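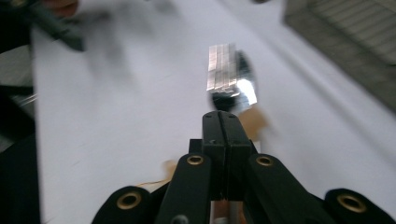 Roter Teppich, volles Haus: Wie Boulevardseiten über Stars schreiben

Projektbericht, Seminarkurs Medien, Jahrgangsstufe 12
Verfasserin: Abena Quaye

Zuletzt aktualisiert: Juli

Worum es ging

Ich lese Promi-Nachrichten, seit ich lesen kann, und zwar gern! Als im Seminarkurs die Themen verteilt wurden, musste ich deshalb keine Minute überlegen. Meine Frage: Was erfährt man über einen Star, wenn man nur die Überschriften kennt? Untersucht habe ich die beiden Portale Prinik und Riltetti, beide mit großer Unterhaltungssparte, aber sehr verschieden im Ton.

Material und Vorgehen

Gesammelt habe ich 1.394 Überschriften aus einem Schulhalbjahr. Jede kam mit Rubrik und Uhrzeit in eine Tabelle und bekam ein Schlagwort: Liebe, Baby, Trennung, Outfit, Arbeit, Streit oder Sonstiges. Bei den Outfits wurde es schnell knifflig (gehört »zeigt Babybauch im Glitzerkleid« zu Baby oder zu Outfit?), deshalb durfte ich ab der zweiten Woche zwei Schlagwörter vergeben. Die schon erfassten Zeilen habe ich noch einmal durchgesehen, was ein ganzes Wochenende gekostet hat.

Für den zweiten Teil habe ich 80 Artikel komplett gelesen und alle Verben angestrichen. Das war mein Lieblingsteil.

Was ich gefunden habe

Stars »strahlen«, »verzaubern« und »überraschen«. Sie gehen fast nie einfach irgendwohin. Bei Prinik »schweben« sie sogar, vor allem bei Preisverleihungen, während Riltetti trockener schreibt und lieber die Gäste und die Uhrzeit der Ankunft nennt. Über Schauspielerinnen stand dort trotzdem viel mehr zur Kleidung als zum Film, den sie vorstellten. Bei den Männern war es umgekehrt, außer beim Sänger der Band Vavau, dessen Mäntel offenbar ein eigenes Thema sind – ich habe inzwischen selbst eine Meinung zu dem grünen.

Richtig spannend fand ich die Babynachrichten. Sie laufen in Fortsetzungen: erst das Gerücht, dann der weite Pullover, dann die Bestätigung, dann der »erste Auftritt seit der Verkündung«. Bei der Moderatorin der Quizshow »Ban« konnte ich die ganze Reihe verfolgen. Neu war in den meisten Texten nur der erste Absatz, der Rest stand schon im Artikel davor, manchmal Wort für Wort.

Am Freitag erschienen besonders viele Meldungen über Paare. Ob das Absicht ist, kann ich nicht belegen. Auf meine Anfrage hat keine der beiden Redaktionen geantwortet.

Schwierigkeiten

Riltetti ändert Überschriften nachträglich. Ich habe das zu spät bemerkt und ab da immer die erste Fassung gespeichert, die ich gesehen habe. Außerdem sind meine Schlagwörter subjektiv, denn ich habe allein zugeordnet. Beim nächsten Mal würde ich eine zweite Person dazuholen und die Ergebnisse vergleichen.

Wie es weitergeht

Die Tabelle liegt auf dem Kursserver und darf gern benutzt werden! Mich würde als Nächstes interessieren, wie die Stars auf ihren eigenen Kanälen über dieselben Abende schreiben – da fehlt der Teppich oft ganz, und man sieht bloß Pommes um Mitternacht.

Weitere Berichte aus dem Kurs
Schlagertexte früher und heute
Wer gewinnt Castingshows?
Filmplakate im Vergleich

Diese Seite verwendet Cookies. Mit der weiteren Nutzung stimmst du dem zu.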